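Speaker notes: Collecting demonstrations for a kitchen-table robot

Talk for the Gilitz evening series, October 1, 2024
Slot: 46 minutes with questions. Dirk Böttcher is chairing and will wave when there are five left.

OPENING

Say hello, thank Dirk, thank the people at Gilitz for the room. Get to the point fast.

I want to talk about the part of robot learning that usually gets one line in the paper. You know the line: "We collected a dataset of demonstrations." Then it's straight on to the network diagram. I have spent most of this year inside that one line and I think it's the most interesting place to be!

Who is in the room? Ask for hands: who has driven an arm by hand for more than an hour? Who has trained something on data that other people recorded? I'd like to meet both groups afterward.

Short background. Our project is called Postik. We want a robot that can tidy and set up a kitchen work surface, with toy food and everyday kitchen things, from a spoken or typed request. "Put the carrot in the pot." "Move the bowl next to the knife block." Easy to say, and it needs a lot of examples. At the moment we have 735 demonstrations that we trust. We have recorded more than that. I'll come back to the word trust.

WHAT ONE DEMONSTRATION IS

Keep this simple, there are students here.

A person drives the arm. The arm does one task from start to finish. We save the camera views, the joint positions, the gripper opening and the sentence that says what the task was. That package is one demonstration. The model later sees the pictures and the sentence and has to come up with the motion.

So the person driving is the teacher, and everything they do is the lesson. If they pause to think, the robot learns to pause. If they always come in from the left, the robot learns that things are picked up from the left. Wolfram Meinecke was our first driver, and he has a habit of closing the gripper a little, opening it again, then closing it for real. Our first model did exactly the same thing. We laughed for a whole afternoon and then had to go back and record the set again.

(Pause here. Wolfram is in the second row and has given permission for this story.)

SETTING UP THE TABLE

This is where I slow down, it's my favorite part.

We use a dark gray tabletop and a black cloth behind it. People ask about that a lot. With a plain background the differences between two recordings are mostly differences we chose, and early on we wanted that. Later we took the cloth down for some sessions and let the room in. Both kinds are in the set and they are labeled.

Every session starts with a layout card. The card says which objects are out and gives a rough zone for each one: left, middle, right, front. It does not give exact positions. The person setting up decides those, and is told to make it a little different from last time. Gisela Strobel wrote the cards and she was right to keep them vague. Our first cards had measured positions, and the model learned the table by heart. Move the bowl a hand's width and it reached for the place where the bowl used to be.

Things go in front of other things on purpose. A real counter is crowded. If each object stands alone with space all around, you have made a very polite table that the robot will never meet again.

Some objects stay on the table and are never touched. They matter just as much. The model has to learn that "pick up the carrot" is a sentence about the carrot, even with a big shiny green vegetable lying right in front of it.

THE SENTENCES

We changed our minds here, so tell it in order.

At the start the driver typed the sentence after the recording. Bad idea. People describe what they did, including the accident. "Pick up the pepper and put it near the pot, sort of." Now the sentence is on the screen before the arm moves, and if the result doesn't match, the recording is marked as a miss.

Then Valquíria Rezende pointed out that all our sentences sounded like the same person, and they did — they sounded like me. She collected other ways of asking for each task from people outside the project. "Could the carrot go in the pot?" "Carrot, pot, please." "Get that carrot out of the way." That last one is a wonderful sentence because it doesn't say where the carrot should go. We kept it, and it has its own label.

Also ask people what they call things. I say pot. Dörte Tiedemann says saucepan. One of our object names was a word that only I used, and it stayed in the sentences for weeks before anyone asked me what it meant.

MISSES

Now back to trust. We keep the misses. All of them, in a separate folder, with a short note.

A miss can be a dropped object, a bumped one, the wrong target, or a driver who lost track of the task. Nearly 28 percent of our recordings in June were misses of one kind or another, and I was pretty gloomy about it. Then Dörte went through the notes and found that a big share came from handles. Round things were going fine. Anything that had to be held by a thin handle was going badly, and the drivers could not see the fingers well from where they sat. We moved the driver's chair and added a second view on the screen. Things got a lot better. A chair! I still love that.

So write the note while the driver is still sitting there. "Miss" tells you very little a month later. "Gripper slid off the handle, could not see left finger" tells you what to fix.

There is a middle category, and I'd like opinions on this one. The driver fumbles, recovers, and finishes the task. Is that a good demonstration? We used to throw those out. Now we keep the ones where the recovery is clear, and the model trained with them seems better at trying again. I say seems. We have not tested it in a way I would defend in front of Wolfram.

DRIVERS

Two hours is our limit per person per day. After that the movements get short and jerky and you can see it in the plots.

New drivers get a practice session that is never saved. Tell them so before they begin, they relax right away.

Swap drivers within the same layout. If one person records all the pot tasks and another does all the bowl tasks, you can't tell the task from the hand.

Let the drivers look at what the model does with their recordings. We show them once every couple of weeks. They come back with better ideas than the ones on my list. The idea of starting some demonstrations with the gripper in an awkward place came from a driver, and it fixed a problem where the arm only knew how to begin from its rest position.

CHECKING

Gisela and I watch everything at double speed before it goes in. Yes, everything. We check that the sentence matches, that the start and end are clean and that all views recorded. It is dull for ten minutes and then oddly absorbing.

The checking tool is called Grorkell. It's small and it's ugly and it does one thing. Come and find me if you want to see it, I have it on my laptop.

One catch to mention if time allows: for several days one camera clock ran slightly behind the others. Each view looked perfect by itself. The only clue was that the gripper closed in one view before it closed in the next. Compare the views side by side, and do it on the first day.

WHAT COMES NEXT

Oltmanns is lending us a second table in another building, with different light and a different floor. Same cards, new drivers. I expect our nice numbers to drop, and I'm looking forward to finding out where.

We also want longer tasks, with two or three steps in one sentence. "Take the lid off and put the carrot in." The open question is where to cut: one long recording, or short ones joined together? Valquíria wants long ones, I want short ones, and we'll record both.

QUESTIONS

Leave the last slide up during questions. If nobody starts, ask Dirk about his own handle troubles, he has plenty.

Likely question: why toy food? Real carrots change from day to day, and we wanted the same carrot in the first recording and the last.

Likely question: can we have the data? Yes, once the checking is finished and the labels are written up properly. Write to Gisela and she'll put you on the list.
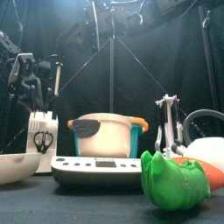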